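Re: [darar-football] Spring line clinic, and the sled question

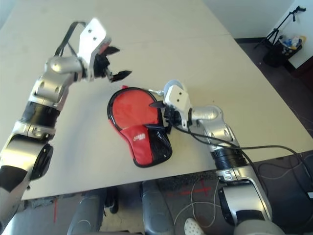 Do the kids need pads for the April clinic? Helmets and mouthguards only, please, and cleats if the field at Buchanan is soft.

Good evening all, and thanks for the pile of replies to my last note. I've been reading them over supper and I'll try to get to everybody's points in one go, so settle in.

Someone on the Lulolby side wrote:

> I coached our defensive tackles last fall and I still don't
> understand why we have them two-gapping at this age. They
> stand up, they look at the guard, they look at the back, and
> by then they're three yards downfield on their heels. Could we
> let them pick a gap and go? Also, my biggest boy is 175 pounds
> and he's getting doubled every snap. What do I tell him? And
> is the old sled still at Buchanan or did it go for scrap?

I'll start with the sled, as it's the easy one. It's still at Buchanan, behind the equipment shed under the green tarp. One of the pads has split along the seam and somebody has wrapped it in a great deal of tape, and it works fine as long as you don't line up your hardest hitter on that side. The runners could use some grease. If anyone has a tub of it in the garage, bring it along and you'll have my thanks.

Now, the gaps. I've gone back and forth on this for years, and I think you're right, at least for the younger group. When I came up, we were all taught to read the man in front of us and hold our ground, and there's a place for that once a kid is strong enough to lock out a blocker and see over him. Most of ours can't do that yet, and that's no knock on them, they're still growing. So for the clinic I'd like us to teach one gap, first step, low pads, hands inside. Let them be early and wrong a few times. I would much sooner clean up a tackle who shot through on a draw play than try to talk some life into one who's been taught to wait.

The catch is that the linebackers have to know where that tackle is going, or you end up with 2 players in the same hole and a back running down the sideline with his mother cheering. We had a good bit of that against Markivance last season — I still see that counter play when I close my eyes. So whoever is taking the linebackers, please come find me before we start and we'll agree on the calls. I'd like to keep it to plain words the kids can shout, "strong" and "weak," and leave the colors and the state names to the high school.

As for your big fellow getting doubled, tell him first of all that it's a compliment, and then tell him to drop the knee on the side the second blocker is coming from and make a pile. He doesn't have to win. If he keeps both of them busy and stays on the line of scrimmage, your linebacker should be running free, and you can make a fuss over him for it afterward. I used to give the game ball to a nose guard every so often for that very thing, and you'd have thought I'd handed him the keys to a car. Kids on the line hear their names so seldom that a little goes a long way.

A few of you asked how long the clinic will run. We'll have the field for 2 hours, starting at 9 in the morning, and I'd like to spend the first part on stance and get-off with everyone together before we split up. Parents are welcome to stay. Bring a chair and a jacket, the wind comes straight across that lot and there isn't a tree to hide behind.

On the question of whether tight ends go with the line or with the receivers, my answer is the line, and I expect to hear complaints from the tight ends. They can catch all summer.

I still need a hand with the cones and the hand shields, which are in my basement and won't all fit in my car. If you have a truck, write to me off the list so we don't fill up everyone's mailbox. And if you've got a favorite drill for teaching a kid to get off a cut block safely, do send that one to the whole list — mine is getting stale and the older boys know what's coming.

Thanks again, all of you. It's been a long winter and it's nice to be talking football.

Your line coach at Darar

Darar Youth Football mailing list | Contact the list owner | Back to top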